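9/21/18

Day 4 without a working dryer. The Lukemside, which came with the house and has been humming in B flat ever since, quit in the middle of a load of towels. I have hung them over every door we own. The place looks like a very small, very damp hotel.

Pascal Vasseur came by after supper and offered his opinion, which was to buy a new one. Pascal buys a new one of everything. He once replaced a lamp that needed a bulb. I told him I was going to open it up and he asked if he could have my good drill if it went badly.

So I took the back panel off. It has 20 screws, in two sizes, for no reason I can think of, and I put them all in one coffee mug like a fool. Behind the panel I found a great deal of lint, a guitar pick, and a belt in one piece. I had been counting on the belt. I had already told people it was the belt.

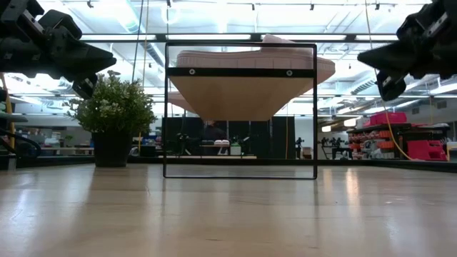
Can you run a dryer with a blown thermal fuse if you're careful? You leave it off until you've put in a new fuse and cleared out whatever made it blow, and in my case that was the vent hose, packed solid for nearly its whole length.

The fuse is a little white thing smaller than my thumb. Aoi Kawaguchi at the parts counter in Vondcombe says she can get one in — she sounded sorry for me, but she sounds that way about everybody. The store in Pludine had told me they only sell the whole heater box. I bet they do.

Cleaned the hose out in the yard with a broom handle. The wind changed. I am still finding it in my eyebrows.

Must sort the screws before the part comes. Must also get the towels off the front door, as Mitsuko Aoki is coming for lunch.

Filed under: Fix-It Diary, Around the House
2 comments | 712 shares

Recent entries
The Toaster Gets One More Chance
August: A Month of Gutters
Glue I Have Known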